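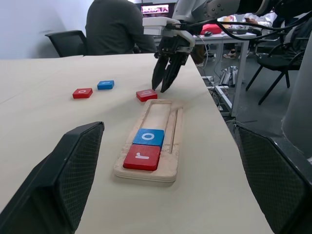
Two-finger gripper just above a red letter tile, with a wooden tray on the table.

The Gap Between Payday and Getting Paid

Small staffing firms pay workers every week and wait a month or more for the client's money. What that does to an owner, and what a few of them have done about it.

Ask the owner of a small temp agency what keeps them up and you expect to hear about candidates. No-shows. Clients who change the job after the person has started. You do hear about those. Then, usually once the coffee is gone, you hear about payroll.

It goes like this. A temp works the week and gets paid at the end of it, or a few days into the next. The client gets an invoice. The client has terms. Thirty days on paper at most places, longer in practice, and the agency carries the wages, the taxes and the workers' comp the whole time. Every new placement makes the hole a bit deeper before it pays anything back. A good month can sink you faster than a slow one.

Woldegiorgis Staffing found that out in its second year. The firm works out of Fulden, above a tire shop, and fills light warehouse and food packing jobs for employers up and down the county. 2 people in the office then. A distribution client in Jirnside asked for a full second shift ahead of the fall rush and the firm said yes on the phone, before anyone had opened the spreadsheet. Great order. Biggest they'd had. Three weeks later the owner was moving money off a personal card so the checks would clear.

The client paid, too. Paid in full, no argument, 36 days after the invoice date. That's the part owners come back to when they tell these stories. There was no villain. Everyone did what the contract said, more or less, and the agency still came close to missing a payroll.

Missing payroll is the end, or near enough. Temps talk to each other. They text in the parking lot. One short check and the good ones are registered across town by lunchtime, and there are wage laws on top of that, with penalties that don't care what your client owes you.

So what do people do?

Plenty do nothing, for longer than they should. They run on savings and a credit card and a feel for when the big customer's deposit lands. Works fine until it doesnt. The feel is based on last year's size and the firm has grown since then.

Some go to the bank. A line of credit is the cheapest money most agencies will ever see, and the hardest to get. Banks like property and equipment. A staffing firm has desks, a phone system and a pile of unpaid invoices. The loan officer looks at all that, asks for a personal guarantee, then asks what the house is worth. Worth going anyway. Go in a month when you don't need it, with clean books, and take whatever small line they offer. It can be raised later. Turning up in a panic never raised anything.

Then there is factoring, or payroll funding, depends who's selling it. You hand over the invoice, you get most of the money in a day or so, the rest comes when the client pays, less a fee. The fee is the thing to read twice. Some are flat. Some climb the longer the invoice stays open, which means the slow client you were worried about is also the expensive one. Ask what happens when an invoice isn't paid at all. In a recourse deal it comes back to you. Ask about minimums. Ask how you get out, and how much notice, and what it costs.

An owner in Clullunard, medical office temps mostly, pulled a single week of her factoring statements in February and went through them with a highlighter. She had been thinking of the fee as a small percent. Written out in dollars it came to $2450, and her own pay that week was less. She didn't drop the service. Couldn't, not right away. But she moved two of her quicker clients off it and funded those herself, and kept the factor for the hospital group, which pays when it pays.

That's a common pattern, as far as one can tell from talking to owners. Factor at the start. Wean off client by client. Keep it around for the big orders. 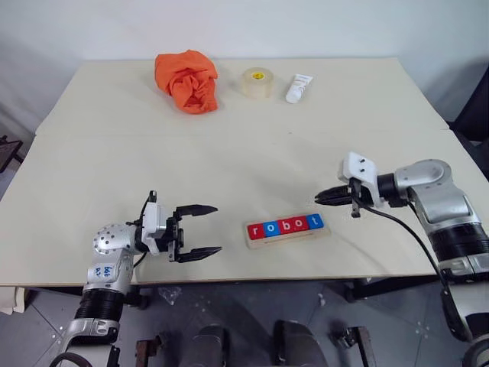
Orange cloth, a roll of clear packing tape and a white squeeze tube.

The cheaper fixes are dull ones, and they sit on the agency's own side of the desk.

Timesheets first. An invoice can't go out until hours are approved, and hours don't get approved because a shift lead is on vacation, or the sheet went to an email address that closed in the spring. Every day of that is a day added to the wait before the clock has even started. Woldegiorgis went back through its records after the Jirnside scare and saw that invoices had been leaving the office close to a week after the work ended. All that fuss over the client's terms and a good slice of the delay was in-house. They put a noon cutoff on hours, with a backup approver named in every client agreement, and a phone call at five past noon. A call, mind you. Emails about timesheets get read by no one.

Second, bill weekly. It sounds obvious. A surprising number of small firms still send one invoice at month end because that is how the first client wanted it years back. So the hours from the first week have already waited three weeks by the time anyone asks for the money.

Third, know who actually pays. The plant manager who orders your people is rarely the person who cuts the check. Accounts payable might be in another state, using a portal with its own rules. Purchase order number in the wrong box, rejected, no notice sent. One agency had $3348 stuck for most of a quarter over a missing cost center code. A single short call freed it. Nobody at the client had been holding it back, it was just sitting in a queue marked incomplete.

Introduce yourself to that department when the account opens, well before anything is late. Ask what day they run checks and when the cutoff is. Write it down somewhere the whole office can see.

And terms. Owners hate bringing up terms. There's a fear that the client will walk, and with the very large ones that fear is fair enough, their terms are their terms. But the middle-size employer, the bakery or the parts shop with forty people, often just signed whatever you put in front of them. Put shorter days in front of them. Offer a small discount for paying in ten and see who takes it. Compare the discount with the factoring fee, some owners never do and it's the same money.

Price is in here as well. If a client insists on sixty days, then sixty days of financing is part of the job and belongs in the bill rate. Say it plainly in the quote. Two rates, one for quick pay and one for slow, and let them pick. A few will get annoyed. A few will pick quick pay.

Growth is where it bites hardest, so do the math before saying yes. Take the new order's weekly wages, add the employer taxes and insurance, multiply by the number of weeks until the first payment realistically shows up. Realistically, meaning what this client or ones like it have done, whatever the contract says. That total is what the order costs you up front. If you don't have it and can't borrow it, ask to phase the start. Half the crew now, the rest next month. Clients say yes to this more than you'd think, they don't really want to train that many people in one go either.

The Fulden office does this on a whiteboard now, one row per client, with a column for the worst week coming. It's ugly. Marker all over the wall beside it. When a new order comes in by phone whoever picks up has to say they'll call back in an hour, and then go stand at the board. They have turned down one order because of it, and pushed back the start date on several more.

The Jirnside client is still on the books. Bigger order this year, second shift again, and a smaller one on weekends. Terms were cut in the renewal after a conversation the owner had put off for the best part of a year. Took ten minutes. The first invoice under the new deal went out a day late because of a broken printer, and the check came on time.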